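Workshop Tips: Finding a Name for the Stuff You Make (and Getting It to Stay On)

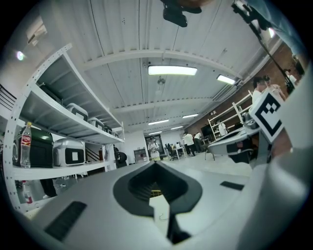 Fluorescent light panels and a white corrugated ceiling.

I make cutting boards, knife racks and the odd step stool, and for years I sold them with no name on them at all. Then people started asking what my shop was called so they could tell their sister, and I'd mumble something about just texting me. So last winter I sat down and sorted out a name, a web address, a stamp and some labels. Most of these tips come from doing it in the wrong order the first time. They'd work just as well for jam, candles or dog biscuits.

Start a list and leave it out

I taped a sheet of brown paper to the inside of the shop door with a pencil on a string. Whenever a name popped into my head it went up there, dumb ones included. By the end of February I had 39 of them! Maybe five were any good, and two of those were already taken by cabinet shops in my own state. Don't cross things out in the first week. One of my favorites was a name I'd have scratched right away if the eraser hadn't been worn down to the metal.

Say it over the noise

Turn on the shop vac (or the mixer, or the range hood) and yell the name to someone in the next room. Ask them to write down what they heard. I was very fond of Grusard for a while. It came back as "Gruesome," "Crusader" and, from my neighbor, "mustard." I still like it, but I'm not going to spend every craft fair spelling it out.

Do the phone version too. Leave yourself a voicemail as if you were a customer placing an order, then play it back the next morning over coffee. If you cringe, take note.

Write it small, write it ugly

Grab the worst marker in the drawer and write each name on a piece of masking tape about as long as your thumb. Some names look great on a screen and turn to mush at that size. Short ones with open letters hold up best. Rotach was fine in capitals, but in my lower-case handwriting the "r" and "o" ran together and it looked like "notach." Veko stayed readable even on a scrap of sandpaper, and that's a big part of why I went with it.

While you've got the tape out, stick your top few on real things you made and leave them around the house. You'll get tired of one or two within days. Good! Better now than after the stamp is ordered.

Look it up before you fall in love

Do this part with your list in front of you and give it a whole evening. I check in this order:

The plain web search, name by itself, then name plus what I make.
The federal trademark search, which is free to look through.
My state's business name lookup.
The web address.
The two or three social sites I can stand to use.

If somebody in your line of work already has it, let it go. A plumber three states over with the same name is a different question, and for that one I paid for a short talk with a lawyer. I make cutting boards, so please don't take legal advice from me.

About buying a web address

The exact one-word address I wanted was for sale, and the asking price was $2,389. For a step stool business! I thought about it longer than I should have. What I did in the end was add a word for the thing I make, and I got that for the regular yearly fee. Customers have never complained. If you can afford the short one and you plan to grow, maybe it's worth it to you, but read the whole listing first. Check whether the logo comes with it, whether you can pay monthly, who holds the address while you do, and what the renewal costs after the first year. Save the receipt as a PDF and print a copy too. Mine lives in the drawer with the saw manuals.

Turn on auto-renew and put a date on the wall calendar anyway. Cards expire.

Order a few labels first

I ordered 1,000 stickers because the price per sticker was so good. They had the old address on them. I'm still using them to seal sandwich bags and mark paint cans, and I expect to be doing it for a long while yet. Get the smallest pack they'll sell you, put them on real pieces, and live with them for a month.

For anything that gets wiped down, try one label on a scrap before you commit. I rub mine with a damp dishcloth every night for a week. Paper ones peel at the corners first, so round corners are worth the little bit extra.

Stamps and branding irons

A rubber stamp is cheap and works nicely on kraft boxes, tags and the undersides of things. Clean it with a baby wipe while the ink is still wet. Don't use paint thinner (ask me how I know).

A branding iron looks wonderful on maple, but practice first. I burned 124 test marks on offcuts before I got two in a row I'd put my name to. Clamp a stop block to the bench so the iron lands square, and brand before you oil the wood. Keep a bucket of water nearby and a window open. On end grain, press a touch lighter than you think you should.

Thin lines in a logo fill in with soot, so thicken them up in the drawing before you send it off. I learned that at a craft weekend in Geerts, where a very patient engraver looked at my first design and just slowly shook her head.

Keep it all in one folder

Mine has the logo file in black, the same one in white, the name of the font, the sticker size, the stamp size and the log-in for the web address. I update it on Wednesday nights when I do the books. When the old laptop quit on me, that folder was on a thumb drive in the tape measure drawer, and I was back in business by supper.

Next page: getting dried glue off a cast iron saw table.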